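Despina Bratu
Thread. Ich soll meinen Schreibtisch „entkernen“. Steht so im Leitfaden von Cuvau, den unser Büro eingekauft hat. Ich habe ihn gelesen, zweimal, und ich habe Fragen.

Despina Bratu
Grundthese des Leitfadens: Jeder Gegenstand auf dem Tisch kostet Aufmerksamkeit. Angeblich 1.000 kleine Ablenkungen am Tag. Wer hat die gezählt? Wie sieht eine kleine Ablenkung aus, und ab wann ist sie eine mittlere? Quelle im PDF: keine.

Despina Bratu
Auf Seite 8 dann die Liste der „emotionalen Restposten“. Sticker, Postkarten, Figuren, Tassen mit Spruch, Hefte mit Tiermotiv. Hefte mit Tiermotiv! Ein Heft ohne Tier ist also Arbeitsmittel, und mit Tier bin ich emotional belastet.

Despina Bratu
Damit das klar ist: Ich bin nicht gegen Aufräumen. Ich hatte Kassenzettel in der Schublade von einem Laden, der längst zu hat. Die sind weg, gut so. Dafür hätte ich aber kein PDF gebraucht.

Despina Bratu
Methode laut Leitfaden: alles vom Tisch in eine Kiste, Kiste 11 Tage wegstellen, danach darf nur zurück, was man vermisst hat. Klingt vernünftig, bis man es macht. Meinen Locher habe ich in der Zeit nicht vermisst. Im Monat darauf dann sehr.

Despina Bratu
Anca Tudose hat mitgemacht und schwört drauf. Sie sagt, sie sei „klarer im Kopf“. Ich sitze ihr gegenüber und merke davon nichts, außer dass sie sich jetzt ständig meine Stifte leiht.

Despina Bratu
Zur Kiste selbst: Die heißt „Tralero“ und gehört offiziell zur Methode. Graue Pappe mit Deckel. Ich habe zum Vergleich einen Schuhkarton genommen. Ergebnis nach Ablauf der Frist: Es war alles noch drin. In beiden.

Despina Bratu
Jetzt fragt ihr nach den Stickern. Ja, ich habe Stickerbögen auf der Arbeit. Damit markiere ich Ordner, und zwar nach Farbe, weil ich Farben schneller finde als Aktenzeichen. Im Leitfaden steht dafür ein „einheitliches Etikettensystem in Weiß“. Weiße Etiketten auf weißen Ordnern. Viel Spaß damit im Dezember nachmittags um vier.

Despina Bratu
Nach der Logik von Seite 8 müsste bei mir übrigens das meiste runter. Die Eule zuerst, die mit dem gelben Kopf und dem rosa Zickzack auf dem Bauch. Dann der große Bogen, dann der kleine. Bleiben dürfte die Wasserflasche, weil „Hydration“ ein eigenes Kapitel hat.
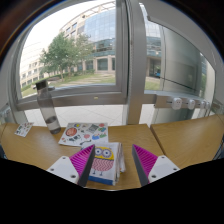

Despina Bratu
Und dann säße ich vor einer leeren Holzplatte und schaue aus dem Fenster auf die anderen Büros. Das lenkt natürlich überhaupt nicht ab. Zum Fenster sagt der Leitfaden kein Wort. Vermutlich passt es nicht in die Kiste.

Despina Bratu
Manole aus dem dritten Stock meinte, ich solle es „einfach mal wirken lassen“. Habe ich. Einen Vormittag lang alles weggeräumt. Ich habe in der Zeit dieselben Mails beantwortet wie sonst und zwischendurch die Maserung vom Tisch studiert. Ist auch eine Ablenkung, nur eben eine braune.

Despina Bratu
Was mich wirklich stört: dieses Versprechen, dass man mit weniger Zeug ein anderer Mensch wird. Ich kenne Leute mit blanken Tischen, die keinen Termin halten. Und ich kenne jemanden, bei dem man den Tisch nicht mehr sieht, und der findet jeden Vertrag in einer halben Minute. Beweist beides nichts, schon klar. Der Leitfaden beweist aber genauso wenig und kostet Geld.

Despina Bratu
Nachtrag, weil gefragt wurde: Nein, ich habe auch die App nicht installiert. Kotik heißt die, man fotografiert abends seinen Tisch und bekommt Punkte. Bei 1.000 Punkten gibt es ein Abzeichen. Also einen Sticker. Einen digitalen, der ist dann wohl kein Restposten.

Despina Bratu
Was ich übernehme: einmal im Monat die Schublade durchgehen und Papier, das keiner mehr braucht, gleich in den Schredder. Kabel beschriften. Das stand auf der vorletzten Seite im Kleingedruckten und war der brauchbarste Absatz im ganzen Heft.

Despina Bratu
Was ich nicht übernehme: den Rest. Falls von euch jemand die Methode länger als ein Vierteljahr durchgehalten hat, schreibt mir gern. Ich hätte gern gewusst, wo die Sachen aus der Kiste am Ende gelandet sind. Tipp von mir: zweite Schublade von unten.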